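Your Next Gadget Should Come With an End Date

My headphones quit in May. The left side had been cutting out for a while, and one morning the case light stayed off and that was it. I had owned them for a little over two years. I paid more than I wanted to for them because I was told they would last, and I don't think the person who told me was lying. He just didn't know, and there was no place he could have looked it up.

They were a pair from Noduria, the model before the current one. I took them to Lionel Dunmore, who has fixed phones and laptops on our street for 13 years. He turned the case over, pressed along the seam with his thumb, and handed it back. It was glued shut. He could open it, he said, but he could not close it again in any way I would be happy with, and Noduria doesn't sell the battery anyway.

I asked him how often this comes up. He said most people have stopped asking. They walk in, look at the price of a new pair on their phone while they wait, and walk out.

My argument is simple. Every electronic product with a built-in battery should carry a printed date on the box, next to the price, telling the buyer how long the maker will support it. That means how long it will get software updates, how long a replacement battery will be sold, and what that battery costs today. We do this for milk. We do a version of it for tires. We should be able to do it for a thing that costs more than both put together.

The usual objection is that a date would be misleading. Batteries age differently depending on how they're used. A pair of earbuds that goes through a full charge every day will fade faster than one that sits in a drawer. That is true, and it has nothing to do with what I'm asking for. I don't want a prediction of when my battery will die. I want a promise about what the company will do when it does. Those are two separate questions, and the makers have gotten a lot of use out of mixing them up.

Take the Vomach speaker I keep in the kitchen. It's ten years old, or close to it. The sound is ordinary. The battery has been replaced once, by me, with a screwdriver and a part that came in a padded envelope. Nothing about the speaker is clever. It has screws on the bottom and a door over the battery, and the company kept the part in stock. I have recommended it to people who were shopping for something much nicer, and I would do it again.

Compare that with the Lurel tablet my sister bought for her kids. The hardware is fine. The screen is fine. Updates stopped after 3 years, and one by one the apps her kids use have started refusing to open. She did nothing wrong. She could not have known when she bought it, because the store page said "regular updates" and left it there. Regular can mean anything. It can mean regular until next winter.

I put some of this to Mervyn Crabtree, a neighbor who spent most of his working life designing small appliances and has since retired. He disagreed with me on nearly every point, so I'll try to give him a fair hearing.

His first argument was cost. A sealed case is cheaper to build, easier to waterproof, and smaller. If you make a company stock batteries for a product that sold badly, it has to pay for shelf space and staff, and it will add that to the price of the next thing. I accept this. I would pay it. I suspect a lot of people would if they could see what they were getting for the money, and right now they can't.

His second argument was that makers would simply print a short date to be safe. If the label says two years, the company is covered, and we're no better off. Here I think he has it backwards. A short date on a box is useful to me. If I'm standing in a store holding two pairs of earbuds at the same price and one says two years while the other says six, I know which one to buy.

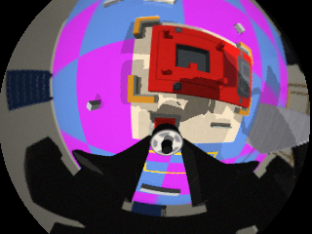 His third argument was the one that gave me trouble. He said design teams already know how long a product is meant to last, and that the figure is settled early, before anyone has picked a color. Putting it on the box would make the meeting where it's settled a lot more tense. He meant this as a warning. Good people would spend their time fighting over a number when they could be making the product better. I've thought about it since, and I would like that meeting to be tense. The number matters more to the buyer than most of what's printed in large type on the front.

There is also the matter of waste, which I have left until late on purpose. It's the argument everybody nods at and then ignores. Lionel keeps a bin of dead earbuds behind his counter and pays to have it hauled off. People feel bad when they drop theirs in, and then they go and buy another sealed pair, since sealed pairs are mostly what's for sale. Guilt hasn't changed what's on the shelf. I think a plain comparison at the point of sale would have a better chance.

I don't expect companies to do this on their own. A maker that prints a date while its rivals print nothing looks like the only one whose product wears out. It would have to be a rule, the same for everyone, with the same layout and the same size of type. It should also apply to discounted stock. A tablet that has sat in a warehouse for two years has used up part of its support before it reaches you, and the date should make that clear.

As for me, I replaced the headphones with a wired pair called the Sebastian. The cord catches on door handles. The ear pads come off and can be bought separately, and the plug unscrews. I asked the company how long it would keep selling the pads, and a man wrote back the same afternoon to say he wasn't sure, but he would find out. I'm still waiting to hear.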